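Kitchen Handling Project: Minutes of Working Meeting
April 6, 2019

Present: Apolline Masson (chair), Telmo Sarmiento (minutes), two operators from the Soria group
Apologies: Courtois

1. Minutes of the last meeting
Agreed with one change. Item 4 should say that Unell is lending the second hand controller, not selling it.

2. Teaching by remote control
Telmo reported on the black stand task. The target set in the plan is 60 usable demonstrations, and 40 have been accepted. The main trouble is the start of each run. Operators come down on the rod from different heights, and the playback policy hesitates when it sees a mix. Apolline asked that every run begin with the stand lying on its side on the dark board and the arm parked at the same joint angles. 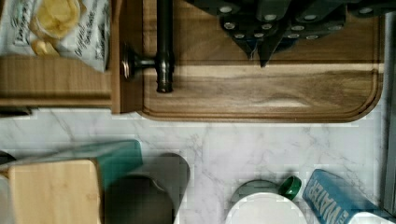
Stand on its side on the dark cutting board, wrist camera view.

The Soria operators said the items along the back of the counter make them nervous when they swing the wrist low. Apolline prefers to keep the counter crowded, as the customer's kitchens will be. Agreed to keep the items and lower the speed limit on the controller for the first part of the approach.

There was a longer discussion about where to grip. Telmo wants the shaft only. One operator finds it easier to go for the collar where the shaft meets the base, but the glossy finish makes the edge hard to judge on the screen. No change to the lights for now. Shaft only until the 60 are done, then a separate small set for the collar.

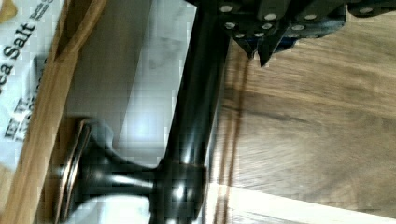
Gripper fingers close to the shaft. Bright reflections on the flared base.

ACTION: Telmo to rewrite the operator sheet with the shaft rule and the new start pose.

3. Teaching by hand
Nostex has sent the update that lets the operator push the arm through a motion with the motors slack. It was tried on 16 runs. Small wrist turns came out smoother than with the controller, but the operator's hands got into the overhead view in most of them. Apolline does not want those runs mixed with the remote ones. They will be stored in their own folder and marked as hand-guided.

ACTION: Apolline to ask Nostex if the elbow can be held stiff while the wrist is free.

4. Next task
The next object will be the small pale one, long and narrow, picked from the walnut board and put back on it.
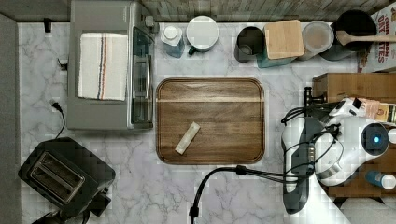 Telmo asked for the object to be placed at a new angle each time, with the board left where it is. Agreed. Grip force is to be set low at first and raised only if the object slips. The cables running down from the arm were also raised. They should be tied back before the first run.

ACTION: Soria operators to tie the cables and record 2 trial runs for review.

5. Any other business
Courtois sent a note asking for the file names to carry the operator's initials. Agreed, from the next batch onward. Older files will not be renamed.

Next meeting in May, date to be set by Apolline.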